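Rewatched all of Skelley, season 2 included, over October. Notes on how it is built, mostly structural. Spoilers through the finale.

The pilot runs two timelines and marks them with aspect ratio only. No title cards. Adwoa Gyamfi's patent examiner appears in both, and her hair is the same in both, so the ratio is the one reliable cue for the first half hour.

Every episode has 5 acts. Act three is always the deposition. The writers break this once, in the Grolura episode, where the deposition opens the hour and the cold open is moved to the end.

Cinzia Bortolotti directed that one. Average shot length is visibly longer than in the episodes on either side. The hallway argument between Zanetti and Aebischer plays in one take with the sound recorded live.

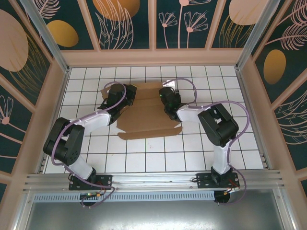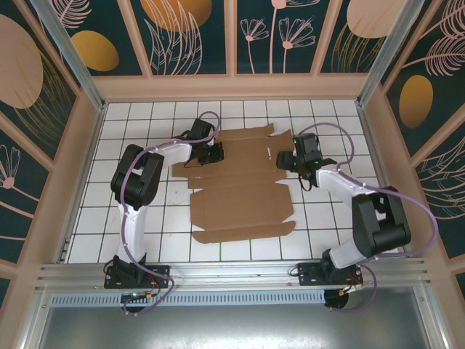
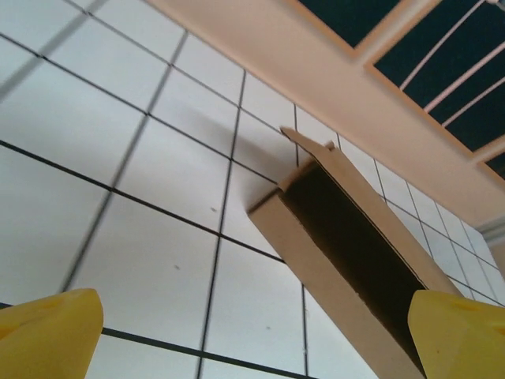

Cardboard in all three, tile floor in the first two.

Dialogue mix: the streaming version is compressed harder than the disc. On the disc, Fiorella Zanetti's closing statement sits low under the rain and you need to raise the volume. I prefer it. The stream flattens both to the same level.

The legal material is uneven. Claim 474 is read aloud in full and matters to the plot. The licensing dispute with Paju is settled off screen between episodes and mentioned once, by a clerk.

Urs Aebischer is cast as the antagonist and written as a procedural obstacle. He objects, he files, he leaves. Season 2 gives him a brother, which adds scenes and no information.

Gianni Rizzi's score uses a four-note figure for the firm and drops it when the firm dissolves. It comes back under the last shot, slower, on one clarinet.

Recommendation: watch the first season in order. Skip the Ollo two-parter unless you want the clerk's backstory. The finale works without it.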